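Tenant portal ticket 887 – rent payment shows as late, notice to vacate generated
Opened by: Ea Lykkegaard, Pukska Apartments tenant association
Status: Resolved, one follow-up open
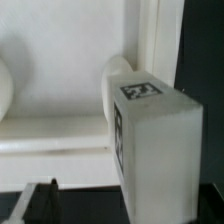

What I reported first

Hi Ilteck support, me again. I help run the tenant association at Pukska (199 units, one very slow elevator) and I look after the shared login our older residents use when they'd like somebody to sit with them while they pay rent online. A neighbor of mine paid her January rent through the Rekard portal, got the green check mark, and then found a notice to vacate in her inbox the next morning. She was in tears in the laundry room when I saw her. The notice says she owes $500 plus a late fee.

She doesn't owe $500! Her bank shows the full rent going out in two parts, the housing voucher share and her own share, same as every month. The portal only shows the voucher share. Please stop whatever sends those notices while you look at this, and please don't tell her to call the leasing office. She has called them. They told her to check the portal.

What I tried before writing

I logged out and back in. I tried a different browser and then my phone. I printed the ledger page, and the printout matches the screen, so at least it's wrong the same way everywhere. I also had her check whether she'd picked the wrong unit from the drop-down, as somebody on my floor did that last year and paid for a parking space she doesn't have. Right unit, right name, right month.

Then I asked around, and another household in the north building has the same thing. Theirs is also a voucher split. Everybody I talked to who pays in one piece is fine.

First reply from support, and what I did with it

You asked me to clear the cache and wait a full business day. I did both (grumbling). No change on the ledger, but the late fee had gone up, so I'm guessing the fee runs on its own clock. You also asked for the confirmation code from the second payment. I've added it to the private notes on this ticket so it isn't sitting in the part everyone can read.

I'd like to point out that the notice has a date on it by which she is supposed to be out. I know you folks do software and Ingvarsson Management does the housing part, but the letter came out of your system with nobody's signature on it, and she's the one who has to lie awake over it.

Second reply

Okay, this one was much more useful, thank you! If I understood you right, the January update changed how split payments are matched. The voucher share gets posted to rent, and the tenant share goes into a holding bucket called "unapplied" if it lands before the voucher share does. Both of my neighbors pay early. So the money was sitting there the whole time, on a tab that tenants can't open.

You moved both payments over by hand and I had each of them log in with me to check. Balance zero on both. Late fees gone on one of them. The other still had the fee, so I wrote back, and that was fixed before I'd finished my coffee.

The notices

Fixing the balance did not take back the notices. They were still in the documents folder, marked active, and the leasing office told us they "go by what's in the folder." You can void them from your side once Ingvarsson approves it, and they took their time approving it. I sent them the corrected ledgers myself and went down to the office with a folder of my own – paper goes over better there.

Both notices now say void. I asked for a plain letter as well, one for each household, saying the rent was received on time and no notice stands. They've got those now, and I kept copies for the association binder.

Still open

Please let tenants see the unapplied tab, or at least put a line on the main page saying there's money waiting to be matched. I was told this is a feature request and needs its own ticket. Fine, I'll open one tonight and link it to this one.

Could you also confirm in writing that automatic notices are switched off for split payments until the matching is repaired? Your last message said "should be," and February rent is coming up. You can leave this ticket open until I've got that answer, and I'll check the ledgers again with both neighbors after they've paid.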